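Lazaridis Community Kitchen, Viltstead
Progress report to the Sarnthorpe Fund: equipment and room reset, second quarter of the grant
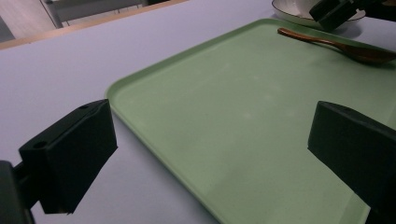 The work paid for by the grant since the last report falls under three headings: the tray system, the utensil sort, and the storage wall. The first two are finished. The storage wall is behind schedule and will run into November.

Trays

At the start of the grant the kitchen had no agreed way of setting out tools for a session. Spoons, spatulas and measuring cups were kept in drawers on both sides of the room, and each group took what it needed and put it back wherever there was space. A good part of the first half hour went on looking for things.

We now set out one tray per work table before a session starts. The trays are flat with a raised rim, so round-handled tools do not roll off onto the floor. We bought 38 from Vendura, which covers both rooms and leaves a few to swap in while others are being washed. They show scuff marks after a few weeks of use. The marks do not come out with ordinary dish soap, and we have stopped trying. The trays still wipe clean and none has cracked.

One change from the plan: we had meant to use a different tray color for each room. Vendura could not supply the second color in the same size, and the smaller size did not hold a rolling pin. We kept to one size and put a label on the underside instead.

Utensils

The sort took 4 afternoons, one more than planned. Everything came out of the drawers and was washed before anyone decided what to keep. Wooden spoons were the largest group by far. Any with a split bowl or a loose handle went out. The rest were sanded lightly, oiled with food-grade mineral oil and left overnight on a rack. They are hand washed only, and there is a note to that effect over the sink – the old spoons had mostly been ruined by the dishwasher.

Metal tools were in better shape. We kept nearly all of the ladles and whisks. Plastic spatulas with melted edges were thrown away and replaced with silicone ones, again from Vendura. Duplicate can openers went to the church kitchen down the street, which had asked for one.

The standard set for a tray is now a wooden spoon, a spatula, a set of measuring spoons and a bench scraper. Baking sessions add a rolling pin and a pastry brush. Knives are not on the trays. They stay in the locked drawer and are signed out by the session leader, as before.

Storage wall

The shelving for the back room arrived with the wrong brackets. The supplier has agreed to replace them at no charge, but the new ones had not come when this report was written. Until they do, the spare trays are stacked in the pantry on the bottom shelf, and the stand mixers are staying where they were. The pantry is tighter than we would like and the flour bins have to be moved to get at the trays.

The wall itself has been patched and painted. The electrician has moved the outlet that was in the way of the lowest shelf.

Spending

The equipment line for this quarter was $2,000. Trays and replacement utensils came in under that, and the balance has been held for the shelf liners and for a second drying rack. We are not asking to move money between lines. Receipts are in the attached folder, sorted by supplier. The electrician's invoice is not there yet and will follow.

Use of the room

Session leaders report that setup is shorter and that cleanup is easier to check, as a missing item shows up when the tray is put away. Two leaders would like a deeper tray for the children's class, where bowls get placed on the tray as well. We have borrowed 3 deeper ones from the school to try out and will report on them next time.

Still to do

Fit the brackets and shelves in the back room. Move the spare trays and mixers out of the pantry. Line the utensil drawers. Print the tray list on card and fix one copy inside each cupboard door – the paper copies have already started to curl from the steam. Confirm with Sarnthorpe whether the final report should cover the shelving separately or under equipment.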